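Skitance 方形厚坐垫
货号 1076
品牌:Grondton
系列:Thibodeau 居家软装

产品介绍 规格 洗护 配送与退换

Skitance 是 Grondton 做得最久的一款方垫,放在地板、飘窗、长凳上都能用。垫芯是整块高回弹海绵,外面裹一层化纤棉,再套内胆布,最外面是可拆洗的外套。坐下去先软后硬,久坐不会直接碰到地面。四角做了圆角处理,搬动时不容易刮到墙面和柜门,也比直角的垫子好套外套。

外套用的是混色纱织的布,灰和米色的纱交织在一起,远看是一个颜色,近看有细小的杂点。日常落灰、掉头发不太显,适合家里有孩子或养宠物的用户。布料克重 400 克/平方米,比一般抱枕布厚,初次使用时手感偏挺,坐一段时间后会变软。

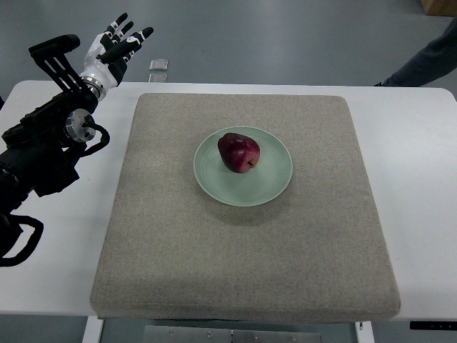 灰米色杂点布面,圆角方垫。浅青绿色圆盘与苹果不随商品出售。

规格
外套:混色纱织布,拉链开口,可拆
内胆:无纺布,缝合,不可拆
垫芯:高回弹海绵,外包化纤棉
底面:与正面同布,不带防滑颗粒
颜色:灰米、炭灰、苔绿
包装:压缩卷装,纸箱

外套和垫芯可以单独购买。已经有旧款 Skitance 的用户,换外套前请先看内胆侧标,侧标上印有 Gidutley 字样的是早期版本,边长略小,新外套套上去会有余量,不影响使用,但四角会起皱。旧版外套目前还有少量库存,只剩炭灰。

开箱
压缩卷装拆开后,请平放在通风的地方,等垫芯自行回弹。冬天室温低,回弹会慢一些,可以每隔几小时翻一次面。海绵刚拆封时有气味,属于新料的正常情况,放几天会散掉。回弹完成之前不要坐,也不要在上面压东西,否则容易留下折痕。

颜色选择
三种颜色的外套都可以先索取布样,布样免费,每单一套。灰米色受环境影响比较大,在木地板上看偏灰,在冷光灯下看偏白,和手机屏幕上的颜色也会有出入。看布样时请避开彩色桌布和深色台面,放在下图这样的白色桌面上比较准,白天靠窗看一次,晚上开灯再看一次。炭灰和苔绿染色较深,不同批次之间会有轻微色差,一次要买多个的用户请在同一订单里下单,我们会尽量从同一批次发货。

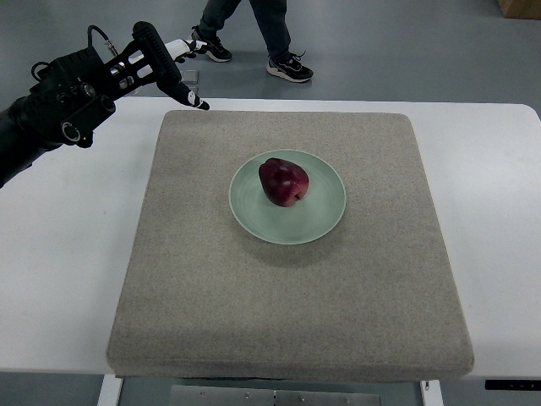
洗护
外套洗护时水温最高 40 度,选轻柔程序,拉链拉好后翻面放入洗衣袋。不可漂白,不可烘干,悬挂晾干。晾到半干时用手把缝边拉平,干后就不需要熨烫。白色桌面、浅色地板这类容易染色的表面,请不要和刚洗完还没干透的炭灰、苔绿外套直接接触,深色外套头几次洗涤会有浮色。垫芯不可水洗,沾到液体时先用干布吸掉,再用拧干的湿布擦,竖起来晾干。

常见搭配
同系列的 Thibodeau 靠垫用的是同一种布,颜色名称也一致,可以成套使用。飘窗深度不够放整块方垫的,可以选窄版长垫,货号请向客服查询。需要定做尺寸的,请提供实际测量的长和宽,定做商品不参加满减,也不支持无理由退货。

配送与退换
现货商品付款后由 Grondton 仓库直接发出,定做商品的发货时间以客服确认为准。11 月订单较多,发货会比平时慢。商品未拆压缩包装可以退换,拆开后无法恢复原状,不影响质量的情况下不再接受退货,请先看布样再下单。垫芯保修 2 年,保修范围是塌陷和开裂,外套的正常磨损、宠物抓咬以及水洗垫芯造成的损坏不在保修之内。

申请保修时请提供订单号和内胆侧标的照片,侧标剪掉的无法核对批次。

相关商品
Skitance 外套(单售)
Skitance 垫芯(单售)
Thibodeau 靠垫
Thibodeau 窄版长垫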